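November 16, 2022

I want to write about the word "yes" at the pharmacy, because last week I heard it used in a way I did not like.

In March my town got a second pharmacy, a branch of Cullari, on the corner of Bermúdez street. I went there to ask for the emergency contraceptive pill. It is sold without prescription where I live, and the law is clear about this. The man at the counter asked me if my partner had agreed that I take it. He asked it in a kind voice. I was so surprised that I said yes, and I paid, and I was in the street before I became angry.
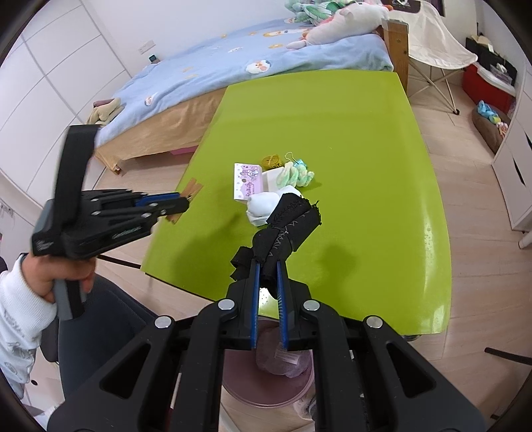
Why did I answer him? I am a grown woman and I have lived in this country for 20 years. I think I answered as I answer all questions from people in white coats, quickly and politely. Last week I was again in the queue there, and I heard him put the same question to a girl who was maybe a student. She also said yes. Her face became red and she looked at the floor.

So I wrote to the company. My letter had 324 words, I corrected it many times. They replied after 2 days that the staff "may ask questions to make sure the product is suitable". But my partner's opinion does not make a pill suitable. My age, my other medicines, the hours that passed, yes, please ask me these things, and ask them quietly.

I put my letter also on Wurareo, the women's forum where I read more than I write. I expected perhaps one answer.

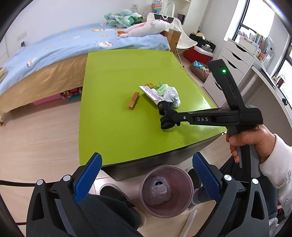
Plustby wrote under it that the same had happened to her in another branch, and that she had replied "Is this question on your form?" The pharmacist had no form. He gave her the pill and did not ask anything else.

I have practised this sentence at home. In my accent it sounds a little rude, but I will keep it. If you have a better one, please send it to me.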